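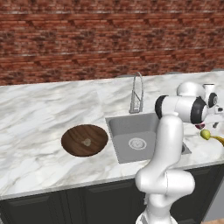 把持の空振りとは、グリッパが対象物のない場所で閉じ、そのまま次の動作へ進んでしまう不具合を指す。Werkbridge上のキッチン環境「Tindunance」では、果物を流し台横のボウルへ移す課題でよく起きる。アームは白い多関節型で、木のボウルはシンクの左、緑色の果物と黄色い果物はグリッパの下からさらに右にかけて置かれている。ボウルまではシンクと水栓の前を横切る必要があるため、空振りに気づかないまま搬送に入ると、無駄な動作が長く続くうえ、原因の切り分けも難しくなる。本ページでは、空振りの確認、原因の特定、設定の修正、再発防止の順に手順を説明する。

対象となる環境

制御側にOuali、ログの閲覧にLerelを使っている構成を前提とする。別の閲覧ツールでも作業はできるが、項目名は読み替えてほしい。シミュレーション内だけで完結する手順なので、実機は接続しないこと。接続したままOualiの設定を再読込すると、保持していた目標姿勢が実機側にも送られる場合がある。

症状の確認

手元で673回の試行を流したところ、279回が失敗と判定された。このうち79回は、グリッパが全閉位置まで閉じているのに「把持成功」の記録が残っていた。本ページで扱うのはこの79回である。残りの失敗には経路計画の時間切れや搬送中の落下が含まれ、対処が異なる。

Lerelで該当の試行を抜き出すには、次のようにする。

1. 試行一覧を開き、最終判定を「失敗」に絞る。
2. 表示列に「指間距離」と「把持フラグ」を追加する。
3. 把持フラグが立った時点の指間距離がゼロに近いものを選ぶ。
4. 選んだ試行に印を付け、別名で保存する。元の一覧は上書きしない。

対象物を挟んでいれば、指間距離は果物の太さに応じた値で止まる。ゼロ付近まで下がっているなら空振りと見てよい。ただし、果物の端だけをつまんで滑った場合も最後はゼロになる。接触力の記録がある場合は併せて見る。接触力が一度も立ち上がっていなければ空振り、短く立ち上がって消えていれば滑りに分類する。

手先カメラの映像で位置ずれを見る

次に、印を付けた試行を一つ開き、閉動作の指令が出る前の映像を表示する。全体を映すカメラでは指と対象物の左右のずれが読み取りにくい。手先側の映像を使い、二本の指の間に何が入っているかを確かめる。

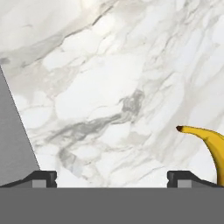 浜松、9月

二本の指は開いているが、間に見えるのは大理石の天板だけで、バナナは右の指の外側寄りにある。接近の途中なら問題とは限らない。判断には、同じ試行の閉指令の時刻を突き合わせる必要がある。閉指令の直前でも対象物が指の間に入っていなければ、位置決めの段階で外れている。

映像を見るときは、次の点を記録する。

・対象物が左右どちらの指の側へ寄っているか
・寄る向きが試行ごとに同じか
・アームの姿勢を変えても、指を基準にした向きが変わらないか

三つ目が重要になる。ずれの向きが指に対して一定なら、手先カメラの取り付け座標を疑う。天板に対して一定なら、ロボットのベース座標か天板の配置を疑う。どちらにも一定しない場合は、物体検出の結果が揺れている可能性が高い。その場合、以下の修正では直らない。

原因

今回の79回では、ずれは指に対してほぼ同じ向きに出ていた。調べたところ、グリッパのモデルを差し替えた際、カメラの取り付け座標だけが古い値のまま残っていた。差は横方向に約8ミリで、大きな対象物なら指の間に収まることもある。細長い果物を端に近い位置で取りに行くと外れやすい。

さらに、把持フラグの条件が「閉指令から一定時間が経過したこと」だけになっていた。位置ずれだけであれば、空振りした時点で試行が止まる。フラグの条件が緩かったために、何も持たないまま搬送へ進んでいた。二つは別々の不具合なので、片方を直して終わりにしない。

修正手順

1. Ouali側の制御を停止する。一時停止では座標が再読込されないため、必ず停止を選ぶ。
2. 現在の設定ファイルを複製し、日付以外の分かる名前を付けておく。筆者は「差替前」としている。
3. グリッパのモデルに含まれる手先座標の原点を確認する。
4. カメラの取り付け座標を、3で確認した原点を基準に書き直す。向きの値は触らない。
5. 把持フラグの条件に、指間距離が下限値を上回っていることを加える。
6. 条件を満たさない場合の遷移先を「搬送」から「開いて退避」に変更する。
7. 制御を起動し、天板から十分離れた高さで原点姿勢を取らせる。

手順5の下限値は、扱う物のうち最も薄い物の太さより小さく、全閉時の読み値より大きくする。読み値には多少のばらつきがあるので、何も置かずに数回閉じ、最大の値を控えてから決める。下限値を大きくしすぎると、正しくつかんだ果物まで失敗扱いになる。

手順6で退避の高さを決めるときは、水栓に注意する。首が高く曲がった形で、シンクの奥に立っている。退避後に左へ直線移動すると、姿勢によっては前腕が近づく。いったん手前へ引いてから左へ回す経路を指定しておく。

修正後の確認

最初は速度を落とし、単独の果物を対象にする。閉指令の直前で止め、手先の映像で対象物が指の間にあることを確認してから続行する。次に果物を外した状態で同じ指令を送り、「開いて退避」に移るかどうかを見る。成功する場合だけを試すと、フラグの条件が効いているか分からない。

両方が通ったら、保存しておいた79回と同じ初期配置で再実行する。乱数の種も元の試行に合わせる。種を変えると果物の置き方が変わり、以前の結果と比べられなくなる。

まだ空振りが残る場合

カメラ座標の単位を確認する。モデル側がメートル、設定側がミリメートルの場合、読み込み時に警告が出ないことがある。単位が合っていれば、検出結果の時刻とアーム姿勢の時刻を比べる。映像の処理が遅れると、古い位置へ向かって手を下ろすことになり、移動が速いときだけずれる。速度を半分にして症状が消えるなら、座標をそれ以上いじらず、時刻の同期を調べる。

実機へ反映する場合は、シミュレーションの取り付け座標をそのまま写さない。実機のカメラで校正をやり直し、人がアームの可動範囲の外に出て、非常停止に手が届く状態で低速から始める。把持フラグの下限値も実機のグリッパで測り直す。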